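Does ketchup go in the fridge or the cupboard? (and other ways to fall out with your household)
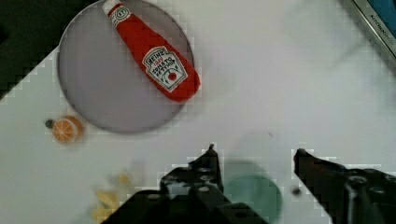 Reading time: 5 min | 379 views | Condiments, Sauces and Pickles

marrowfat
Posted 19:42

We have moved in together, my partner and I, after four years of keeping separate kitchens, and I have found out that she keeps ketchup in the fridge. I grew up in a cupboard house. My parents were cupboard people, my nan was a cupboard person and lived to ninety-odd on a diet largely made of bacon.

Her case: the bottle says refrigerate after opening.
My case: the café on Gresham Road has had bottles standing out on the tables since before either of us was born, and I have never seen the place closed for a funeral.

There is also the matter of temperature. I do not want a cold stripe down a hot chip. I have put this to her in those words and she went to sit in the other room.

What do you lot do? Please show your working.

tinlid
Posted 19:58

Fridge. It says so on the bottle. I don't know what more you want.

Old Brining
Posted 20:11

Cupboard, with conditions. Ketchup is tomatoes, vinegar, sugar and salt, and three of those were how people kept food before there were fridges. Leave it out for a month and it will be a bit darker at the neck and otherwise fine. Leave it out for six and you are in different country.

The café argument is a poor one though. A café gets through a bottle in a couple of days. You don't, unless there's something you haven't told us about your bacon.

marrowfat
Posted 20:15

We get through a bottle every five weeks or so. I had to ask her. She knew straight away, which worried me.

Leonidas Konstantinidis
Posted 20:34

I ran a chip shop in Whitlock for 11 years, so I will speak for the trade. Sachets in the cupboard, squeezy bottles on the counter, the big catering tub in the fridge once opened. The tub is the one that goes off, as people put spoons in it. A squeezy bottle has no spoon. Most of what spoils a sauce is what you put into it from outside.

Also the low sugar, low salt kinds really should be chilled. They have taken out the bits that do the work.

tinlid
Posted 20:41

So, fridge.

Leonidas Konstantinidis
Posted 20:43

For the tub.

quince_or_nothing
Posted 21:06

Could I raise the bigger issue of the fridge door? Ours holds 3 shelves of jars and I doubt there is a proper meal among them. Two mustards, mint sauce bought for a leg of lamb that I remember fondly, capers, a horseradish that has set. If ketchup goes in as well, then the milk has to lie down, and I won't have it.

My rule is that vinegar-heavy things live out (ketchup, brown sauce, malt vinegar, hot sauce) and egg or oil things live in (mayonnaise, salad cream once opened, pesto). It's served us well apart from one Christmas.

Old Brining
Posted 21:12

Salad cream could argue it either way.

quince_or_nothing
Posted 21:14

It could, and in our house it has.

PamFromGreltow
Posted 21:37

Fridge person here and proud of it. I like it cold. On a hot chip the cold is the whole point, it's like the ice cream with the apple pie. I'm surprised at all of you.

And I'd like to stand up for the label. Somebody had to test it. We all say "oh they only put that on to cover themselves" and then we read the back of the paracetamol packet like scripture.

marrowfat
Posted 21:40

She has been reading over my shoulder and would like you to be her bridesmaid.

PamFromGreltow
Posted 21:44

I'm free most of September.

dripping_toast
Posted 22:20

Cupboard, but upside down. I don't see why we're all fretting over temperature while people stand bottles the right way up and then thump them for ten minutes like a broken telly. If yours has a flat cap, stand it on its cap. If it hasn't, wedge it in a mug.

I will admit that the mug does fill up over time.

tinlid
Posted 22:24

With what?

dripping_toast
Posted 22:31

A sort of red water.

Old Brining
Posted 22:38

That's just it separating. Give it a shake before you squeeze. The thin stuff at the top is harmless, and it'll ruin a bread roll in a second.

Colin B
Posted 22:52

I'm going to be unpopular. Why are we buying it at all? Last year's tomatoes came to 700 odd cherry ones and I made my own. Tomatoes, cider vinegar, onion, a bit of clove, an afternoon of stirring. That one does need the fridge, no arguing, it hasn't got nearly enough sugar in it to be left about.

It tasted very nice. My children asked when the real one was coming back.

quince_or_nothing
Posted 22:57

They always do. Mine called the homemade "the jam".

Leonidas Konstantinidis
Posted 23:10

Customers too. I tried making our own for one summer. A man sent back his cod over it. Nothing the matter with the cod.

marrowfat
Posted 07:51

Morning. Slept on it. We have had talks.

The proposal on the table is that the open bottle lives in the cupboard from now until the weather turns warm, then moves to the fridge for the summer, then back again. She drew it up. I've pointed out that our cupboard is next to the oven and she has pointed out that this was my choice of cupboard.

tinlid
Posted 08:02

Next to the OVEN?

Old Brining
Posted 08:09

Ah. You might have mentioned that at the start. I take back the cupboard. Cool and dark is what I meant by a cupboard, and yours is a warming drawer.

marrowfat
Posted 08:13

It gets a bit toasty when the roast is on. The treacle is lovely to pour.

PamFromGreltow
Posted 08:30

Well, there we are. Fridge.

dripping_toast
Posted 08:47

Or two bottles. One each, one in, one out. We did it with butter and we've been married 26 years.

quince_or_nothing
Posted 08:55

Don't do two bottles. You end up with two nearly empty bottles and each of you waiting for the other to finish theirs. We had a pair of Novance brown sauces stood there until the lids seized.

marrowfat
Posted 12:26

Too late, she's bought a second one at lunch. Mine is going in the cupboard over the kettle, before anyone shouts.

tinlid
Posted 12:29

Kettles are hot.

marrowfat
Posted 12:33

Under the sink, then.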